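Which Robot Hand Is Best?

How do you pick up a grape? Gently! Now try a brick – your hand changes without you even thinking. Robots need help with that, so the team at Sanden tests different grippers to find the right one for each job.

A suction cup loves smooth, flat things. Soft rubber fingers are great with fruit. Two stiff fingers can pinch small, hard parts, and they can do it 4000 times without getting bored! 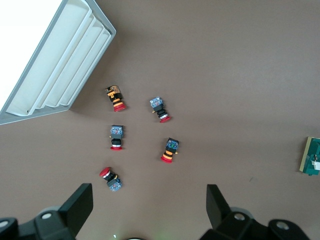

Stop buttons are a terrific test for two-fingered grippers. They're chunky and oddly shaped, and with the red caps pointing in several directions, the robot has to work out where to grab. Which end would you pick?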